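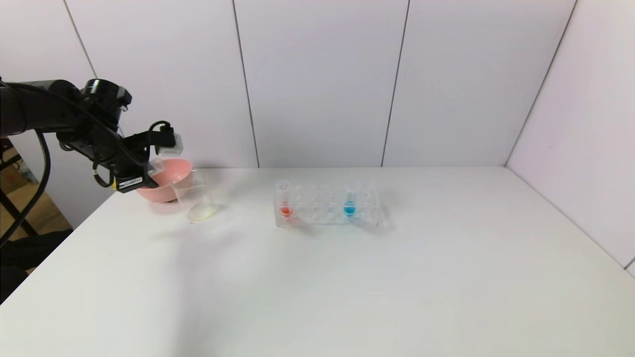 Arm with the bowl, beaker and tube rack beside it.

October 2, 2023
Written by Orsolya Kiss

Continued with the pouring task on the white table. The program is still the one from June, only the speeds are changed. I put the wrist limit at 35 degrees per second, before it was much more and I did not like how the cable pulled at the end of the turn. The loop of cable near the gripper should stay as it is now, please do not tie it shorter.

The closing force for the bowl is a separate setting from the one for tubes. Marwan had them as one number in the file and I split it. The bowl is soft plastic, so I started low and went up in small steps. For the glass I did not change anything yet.

Things I want to check before the next session:
- the height of the table in the program (I think it is about 4 mm wrong)
- the pause after pouring, now 400 ms, perhaps too short
- if the stops on the new fingers are the same left and right

The yellow colour is food dye in water. Red and blue are the same kind, from Hedham. Please write on the bottle when you open it.

The wrist view with the new fingers, bowl and beaker between them:
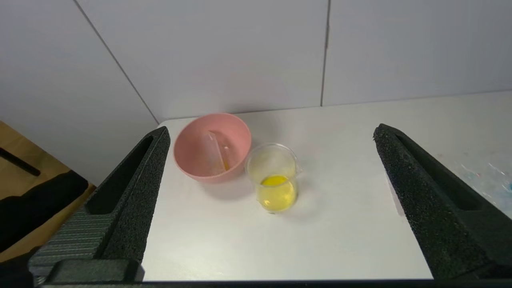 Zoltán read this and wrote under it that he would not trust the pause at all, he would wait for the weight to stop changing, and the small scale from the Kan kit is still in the drawer if I want it. I will try his way, but first with plain water.

Still open: the Tramlow power supply makes a noise when the arm holds still for long. Ask Ilari.

Fanow shared workshop, notebook pages. Contact: ask at the bench. Back to top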